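Parish and Community Life > Religious Houses
Topic: Sisters' house in Forkusau is closing, how do we say goodbye properly?

maple_and_myrrh
Started November 25, 2024

Hello everyone, I've read this board for a long while and hardly ever posted, so please be patient with me if this goes on a bit. The sisters who have lived next to our church in Forkusau since before I was born are moving to their order's retirement house in Janden. There are nine of them left, and the move is set for February. I went to school with them, both of my girls did too, and one of the sisters sat with my mother through her last two nights. You can imagine how we all feel.

Our pastor has asked a few of us to come up with something for the farewell. My first idea was a big Mass with everybody invited, all the old students, and then a long lunch in the hall with photographs on the walls and a time for people to get up and tell their stories. But when I mentioned it to one of the sisters she went a little quiet and said, "Well, don't go to any trouble, dear." I can't tell whether that was modesty or whether she really meant it!

Also (and this is the practical part) they have asked for help sorting what's in the house. Holy cards, rosaries, profession crucifixes from sisters who have died, letters, hymnals, everything. How have other parishes handled this?

pewside
Reply 1

Oh, my heart goes out to you. We went through the same thing and I still look over at their windows when I park the car. Do the big Mass. I know they say not to go to trouble, they always say that, they have been saying it for seventy years while they went to all kinds of trouble for the rest of us. Ours said it too, and then not one of them wanted to leave the hall that afternoon. A man who had been a terror in second grade drove 17 hours to be there and brought his grandson with him, and the sister who had taught him knew him from across the room. I wouldn't trade that for anything.

One thing I'd do differently is the storytelling. We left the microphone open and the first speaker took so long that the soup was cold. Ask a handful of people ahead of time and let everyone else write theirs down in a book.

quietcorner_tess
Reply 2

I'm going to disagree with pewside, with real affection. When one of them tells you not to go to any trouble, I think you owe it to her to find out what she means before you book anything. I was in a community myself for eight years (I left on good terms and still visit) and I can tell you that a farewell in front of a crowd can be very hard on older sisters. They are leaving their home. Some of them may be leaving the place where they expected to die, and they have to stand in a receiving line and be cheerful about it for three hours.

What we did for a house that closed in my time was Evening Prayer in the chapel, sung, with neighbors and close friends, and afterward the superior carried the Blessed Sacrament across to the parish church with everyone walking behind. Cookies and coffee after that, and home by dark. I've never forgotten it.

pewside
Reply 3

Tess, that does sound lovely and I take your point about the receiving line. I'd only say that the old students need somewhere to put their gratitude too, and if you don't give them a day they will turn up at the door one at a time for weeks while the sisters are trying to pack. Ask me how I know.

brulico_baker
Reply 4

Could you do both? Here in Brulico the sisters had their own quiet evening first, just with the people they chose, and the parish Mass was the Sunday after. Chairs were put out so they could sit down the whole time and let people come to them, and when one of them got tired a friend simply walked her home through the side door. No speeches in church at all. The pastor read out the names of every sister who had ever served in the house, going back to the founding, and the bell was rung after each one. I cried so hard that my glasses fogged.

On the sorting, please go slowly. We worked through the dressers and cupboards a drawer at a time, with a sister in a comfortable chair beside us, and half of the morning would go by on one little stack of prayer cards because every card had a person attached to it. Write down what she tells you! Put a pencil note in with the card. We were so set on getting finished that first week that we lost a good deal of it, and I'm sorry about that still.

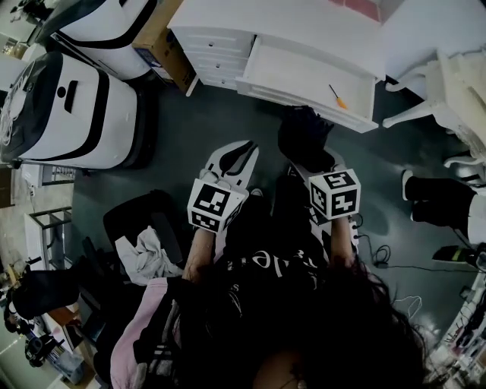
White chest of drawers, top drawer open

maple_and_myrrh
Reply 5

Thank you all, I have been reading these out loud to my husband. I love the names with the bell. And the comfortable chair, of course, why didn't I think of it.

I did go back and ask, the way Tess said. It came out over tea, a little at a time. She doesn't mind the Mass at all, she would just hate a slide show with her own face on it, and she would like the hymns to be ones people know. Another sister said she'd be glad of a big lunch provided somebody else does the dishes for once. So I think we are going to follow the Brulico plan, more or less, with a smaller evening first.

May I ask about the blessed things? A lady in our choir says that rosaries and crucifixes can't be sold, and my cousin says it's fine so long as you don't charge extra for the blessing.

oldhymnal
Reply 6

Your choir lady and your cousin each have hold of a piece of it. Charging for a blessing is a serious matter and always has been. The usual understanding is that a blessed object loses its blessing if it's put up for public sale, which is why most of us prefer to give them away and leave a basket for donations well apart from the table. Worn out or broken things should be buried or burned respectfully. Relics and anything like a chalice belong in another conversation, and you want the order and your pastor in on it from the beginning.

I'll grumble a little about one thing, since nobody else has. Please don't let people help themselves to the profession crucifixes. Those were given to particular women on the day they made their vows. In many communities they are buried with the sister, or handed on to a younger one, and the order will very likely have its own custom. It isn't for a parish to decide.

brulico_baker
Reply 7

I'd push back on that just a bit. Two of ours were given to nieces, with the superior's permission, and it meant the world to the families. I agree that you ask first, though.

oldhymnal
Reply 8

With permission I have no quarrel whatever. I have simply seen one in a box at a yard sale and I've never gotten over it.

gokce_lane
Reply 9

Coming in from the archive side of things. I help out with the papers of a small congregation, and we store ours on the upper floor of the old Gökçe building, which is dry and has a freight elevator, bless it. Letters, house diaries and annals should go to the order's own archive. Many houses kept a daily chronicle, and they can be wonderful -- the weather, who had the flu, what the bishop had for lunch. Don't tidy them, don't take them out of order, and please, please no tape. If there are photographs, write on the back very softly in pencil, near the edge, or on a slip of acid-free paper tucked in alongside.

Anything personal that a sister wrote for herself, such as a retreat notebook, is hers to keep or destroy, and if she has died then it's a question for the superior. I know it's tempting to read just a page. Close it and set it aside.

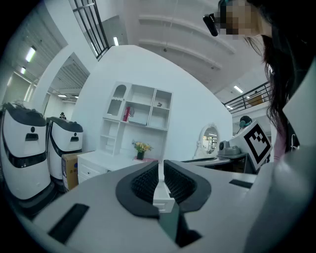 pewside
Can the parish keep a copy of the house annals if the originals go to the order?

gokce_lane
Usually it can, as long as the superior or the order's archivist agrees in writing, and they may ask you to leave out recent years in which living people are mentioned.

quietcorner_tess
Reply 12

Good to know, I'd always wondered about that.

May I add something for after the move? The first few months are the loneliest. People send flowers the week they arrive and then life gets busy. If Janden is close enough to drive to, get a little sign-up going for visits, and send the parish bulletin every single week. They'll read every word, including the furnace fund. And find out whether they like visitors in the morning or after their rest, because in a retirement house the day has a very firm shape to it.

maple_and_myrrh
Reply 13

It's an hour and a half each way, so that is very doable. I've put my own name down for the first visit, and my younger daughter wants to come along and bring the lemon bars that she learned to make in the sisters' kitchen when she was small.

I've copied the part about the crucifixes for our pastor, and he is going to call the superior this week. He had been about to put them out on a table with everything else, poor man, so thank you for that, oldhymnal. If anyone has hymn suggestions that aren't too high for older voices, I'd be grateful, we have a very keen organist and he likes to pitch things for angels.

oldhymnal
Reply 14

Salve Regina, the simple tone, at the end. Start it low and let the sisters lead. As for your organist, have a kind word with him about bringing "Holy God, We Praise Thy Name" down a step. Mine sulked for one rehearsal and then forgot all about it.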